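Gallery: Glass, Lids and Panels

Posted 03/01/2024
Filed under: workshop, glass, storage
27 items in this gallery

The pages in this section cover the glass parts that come through the Sturnance workshop: lids, shelf panes, cabinet inserts, oven door inners and the odd tabletop. Most of them arrive without the thing they belong to. People bring in a pane wrapped in a towel and want to know if the edge can be saved, or they want a second one to match.

The gallery started as a list on the wall by the sink. It had measurements, a short note on the edge and a shelf number. The list got too long for the wall, so it went online, and the notes came along with it. Entries without a picture keep their text until one is added.

Sizes are not given here. Ask at the counter and we will measure the piece while you are there. We have had too many people cut a frame from a number on a web page and come back with a frame that does not fit.

Shelf panes

Plain float glass with ground edges. These are the easiest to replace and the least trouble to store. Stand them on the long edge with felt between each one. Do not lean them against a radiator.

The older ones have a green cast when you look in from the side. Newer low-iron glass is closer to white. Mixing the two in one cabinet looks wrong in daylight, and customers notice it once the lights are off.

Panels with a black rim

A clear panel with a thin, glossy black rim and a rounded corner, lying on a white tabletop. The glass has a slight blue-gray tone and the white shows through it.
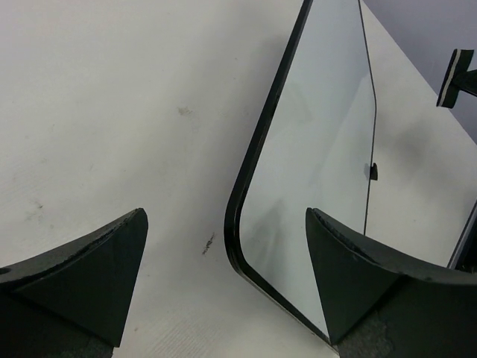

Jono asked whether a printed border can be touched up with enamel paint after a chip, and said he had tried it on a cabinet door at home. His lasted two months and then lifted in a strip when he cleaned it. Tola wrote back that the paint needs a scuffed surface to hold, and that scuffing next to a good border usually makes the damage bigger.

Our own answer is the same as it is at the counter. A small chip in a printed border is best left alone. If it bothers you, a dab of black glass paint on the back side will hide most of it, and the back side gets less wiping. A chip that goes into the glass itself is a different matter – bring it in and stop using the panel until somebody has looked at it.

Cleaning is simple. Use a soft cloth and water with a drop of dish soap, then a dry cloth. Keep razor scrapers off anything with a print on it. Ammonia cleaners are fine on bare glass but we do not use them near a border or a glued edge.

Pot and pan lids

Tempered, with or without a steel band. We keep 7 sizes in stock and can usually order the rest. The knob is sold separately. Check that the hole in your lid is clean before you fit a new knob, and use the washer. Finger tight and then a quarter turn is enough.

Tempered glass cannot be cut or drilled after it has been made. This comes up every week. If the lid is too big, it stays too big.

Cabinet inserts

Patterned and frosted pieces, mostly from kitchen doors. Matching an old pattern takes time. Lenz, the pattern book we go by, has most of the common ones, but several were dropped years ago and turn up only as salvage. Bring the whole door if you can carry it.

For frosted glass, mark the rough side with a bit of tape before you take it out of the frame. It should go back facing the same way.

Storage and pickup

Finished pieces are held for two weeks. Wrap is included, and a blanket in the back of the car is a good idea for anything longer than your arm. Lay small panes flat on something soft. Large ones travel better on edge, tied at the top.

Next update to the gallery is planned for February. Oven door inners will be first, followed by the remaining tabletops.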